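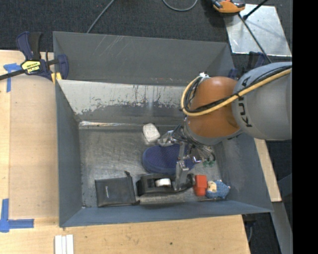 Paint comes off metal in a few predictable ways, and people who repaint metal for a living can usually tell them apart with a flashlight and a fingernail. It wears thin where things slide over it. It chips where something hard hits it. It lifts in sheets where it was never properly stuck down in the first place, and it blisters where water has found a way in underneath. One object can show more than one of these. The gray metal bin in the photograph has a sloping inner wall where the paint ends in ragged, chipped edges, and a floor that is bare metal covered in fine scratches, while the rust is limited to specks along the lower edge of the far upper panel. A bin like that would get a quick look and a short conversation at Plorik, the refinishing shop Tharushi Bhuiyan runs on the east side of Ternetow. The first thing she would ask is what goes in it.

She asks that about everything. Plorik takes in garden chairs, filing cabinets, radiators, tool chests, porch railings, bed frames, mailboxes, and the occasional tractor hood. Customers tend to arrive with a color in mind. Bhuiyan wants to know where the piece lives, who touches it, whether it gets rained on, and whether anyone plans to drag it across concrete. The color comes last.

"People bring me a chair and talk about green for ten minutes," she said. "I'm looking at the feet."

The feet of a metal chair are where most outdoor jobs fail. The glide or cap falls off, the chair gets pulled over a patio, the coating goes, and the open end of the tube starts taking in water. By the time the rust shows on the seat it has often been working inside the legs for years. Bhuiyan taps the legs with the handle of a screwdriver. Sound metal rings a little. Thin metal makes a flat noise, and if the screwdriver goes through, she gives the chair back.

The shop

Plorik occupies a former dairy building with a floor drain and a high ceiling, both of which helped Bhuiyan choose it. There is a blasting cabinet for small parts, a curtained bay for larger ones, an oven for powder coating, and a separate room for wet paint. She has 6 people working for her, counting a bookkeeper who comes in on mornings only. The front office has a counter, a rack of color chips, and a radiator in three shades of cream that has been waiting on a customer's decision since November.

She came to the work from auto body repair, where she spent nine years. Cars taught her to sand, she said, and also taught her that she did not want to spend her life arguing with insurance adjusters. When the body shop closed she bought its smaller compressor and started doing radiators out of a rented garage. A radiator is a good thing to learn on, because it is all edges and gaps and shows every mistake.

Most of the customers then were people fixing up houses along the Pesen, the river that runs through the older part of town. The houses have iron railings and hot water heat, and a lot of them had been painted every few years by whoever owned a brush. Some railings had so many coats that the twisted bars looked like plain rods. Taking the paint off brought the twist back. Word got around, and she still gets a good share of her work from those same streets.

Old paint

Stripping is most of the labor and nearly all of the mess. It is also where the safety questions are. Paint on older metalwork may contain lead, and dry sanding it at home puts the dust on the floor, in the soil, and on your clothes. Bhuiyan tests anything that looks old enough to worry about. If the test comes back positive, the piece is handled separately, with the right respirators and collection, and the price goes up. She won't negotiate on that part of the bill.

For customers who want to save money by stripping a piece themselves, she suggests they test it first and stop if it is positive. If it is clean, a chemical stripper and a plastic scraper will do for most flat surfaces. Carved or cast detail takes patience and old toothbrushes. Wire wheels on a drill are fast, but they polish the surface as they go, and new paint does not like a polished surface.

That last point comes up often. Bare metal looks ready to paint when it is shiny. It is easier to coat when it has a slight tooth, a texture you can feel by dragging a fingertip over it. Blasting gives it that. So does sanding with a medium paper. A smooth piece wiped down with solvent and painted the same afternoon may look perfect for a season and then let go all at once, in pieces large enough to pick up.

The other mistake is waiting too long. Freshly cleaned steel starts to rust as soon as the air is damp enough, and on a humid day a faint orange bloom can appear within hours. At Plorik, nothing is blasted in the afternoon unless it can be primed before closing. Pieces are handled with clean gloves between the two steps. Bhuiyan keeps one panel in the office that was primed over somebody's bare handprint, years ago, and you can still make out four fingers in rust coming through the topcoat.

Powder or wet

Customers ask whether powder coating is better than paint. Her answer depends on the object. Powder is a dry coating, sprayed on with an electric charge and then baked until it flows together. It is tough and even, and it wraps around tubes and wire well. A chair that goes through the oven will usually outlast one painted with a brush.

It has limits. The piece has to fit in the oven and survive the heat, which rules out anything with wood, rubber, solder or old filler that can't be removed. Touching up a chip is awkward, too, and a deep one can let water creep sideways under a film that still looks fine from above. A railing that is fixed to a stone stoop is going to be painted where it stands. So is anything the owner expects to repair at home every couple of years.

For wet work she uses an epoxy primer and a two-part topcoat on outdoor pieces. For indoor things that people want to touch up themselves, she uses an ordinary alkyd enamel in satin and sends the customer home with a jar of it. A small chip filled the week it happens costs nothing. The same chip left over a winter may mean stripping the whole panel.

Her standard price for a plain metal garden chair is $377 for a set of two, stripped and powder coated. That is more than many new pairs cost, and she tells people so. The ones who go ahead usually have a reason, often that the chairs belonged to a parent. Some just like the weight of the old ones.

What to leave alone

A growing number of customers do not want the wear removed. They want the tool chest to keep its scratches and stop getting worse. Bhuiyan was slow to take these jobs, partly because she had been trained to think of a scratch as a defect, and partly because a clear finish over old paint is harder to guarantee. She takes them now, with a note on the invoice saying so.

The method is simple and a little dull. Wash the piece with mild soap, rinse it, and dry it thoroughly, including the seams. Take off loose rust with fine steel wool and oil, wipe until the cloth comes away clean, and then use a thin coat of paste wax. Indoors, a waxed finish needs doing again once a year or so. Outdoors it is not worth much, and she says that too.

Work surfaces are another case. The inside of a drawer, the bed of a cart, the floor of a bin: anything that has hard material put into it and taken out again will lose its paint, and repainting it only means there will be paint chips mixed in with the contents. A lot of these can be left bare if they are kept dry. Bhuiyan will repaint the outside of a parts cart and leave the tray as it is. One customer, a machine shop called Pyo, sends her carts in batches and used to ask for them done inside and out. After two rounds of finding gray flakes among the fasteners, the owner changed the order to outsides only.

The same thinking applies at home. Hinges should not be painted. Neither should the sliding part of a latch, the threads on an adjustable foot, or the inside of a mailbox door where it rubs. She masks these before anything is sprayed, and the masking on a single bed frame can take longer than the coating.

A long job

The biggest order the shop has had was for the town itself. Ternetow has 500 iron tree guards on its downtown sidewalks, and over two years Plorik has been taking them in by the truckload, a few blocks at a time so the trees are never all uncovered at once. Most had been hit by car doors, chained to bicycles, and salted every winter. The bottom rings were the worst. On some of them Bhuiyan's crew cut out the ring and welded in new bar before coating.

The town wanted black. She suggested a very dark green, which hides road dust better, and brought two finished guards to stand side by side on the sidewalk in front of the library. They went with black. The last load is due back on the street before the spring planting, and after that she has a spiral staircase coming in from one of the river houses, in eleven sections, none of them marked.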